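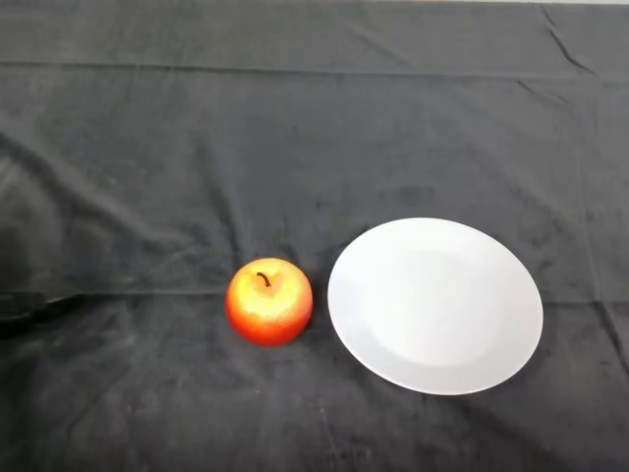

Adjunct teaching while practicing, worth it?

gorent_st
I do employment defense at a small firm and the law school across town has asked if I would teach a section of labor law as an adjunct. One evening a week, spring term, pay is poor. My managing partner says it is my decision as long as my hours don't drop. Has anyone done this and kept a normal caseload?

Flistar
I did it for 6 years, in evidence. The first term is the hard one. Plan on up to 200 hours if you are writing the course from nothing. If the school will give you the last person's syllabus and slides, take them, even if you hate them. You can change things the second time through.

mwaipopo_law
Disagree on taking the old slides. I inherited a set and spent more time working out what the previous instructor meant than I would have spent starting over. Pick a casebook that has a good teacher's manual and follow its order.

Flistar
Depends on the slides, I guess. Mine were fine. The manual is good advice either way.

gorent_st
The casebook has already been picked. It is 674 pages and they expect me to cover most of it. Is that normal?

mwaipopo_law
They always say that. Ask the associate dean which chapters are tested by the other section and cover those properly. I skipped the last third of mine and there were no complaints.

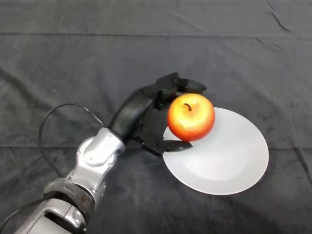 The other thing to ask about is grading. Some schools have a mandatory curve for adjuncts and some only recommend one. Get it in writing before you hand out a syllabus, because students will ask on the first night.

Suqin Dong
I'll be the one who says don't do it. I taught for two terms while I was a senior associate. Grading landed in the same month as a trial and I did both badly. It brought in no clients. If you want to teach, wait until you control your own calendar.

Flistar
I got referrals from it, but from former students, and years later. I agree that nobody should take it on as marketing.

gorent_st
Not looking for clients. I would like to move to a full-time teaching job at some point. Does adjunct work count for that?

Suqin Dong
Very little in my experience. Hiring people asked me what I had published. They were polite about the teaching and moved on. If that is your goal, put the same evenings into an article.

mwaipopo_law
For doctrinal jobs, yes. For clinics and legal writing it counts a lot more. I know two people who went from adjunct to a full-time clinical position at the same school. So it depends which door you want.

Grurnau
One thing not mentioned yet: conflicts. Run your student list past your conflicts person. I had a student who was clerking part time for opposing counsel in one of my open matters. We sorted it out, but I had to stop using a hypothetical that was too close to the facts. Also check whether your malpractice policy cares about outside work. Mine wanted a letter.

gorent_st
Had not thought of the policy. I will ask our office manager. Is the letter from the school or from the firm?

Grurnau
From the firm in my case. It said I wasn't giving legal advice to students. One paragraph.

gorent_st
Thanks. Clinic work does interest me more than doctrinal, so I am leaning toward yes. They want an answer by April. I'll ask about the curve and the chapters first.

Suqin Dong
Ask when grades are due too, and block off that week now.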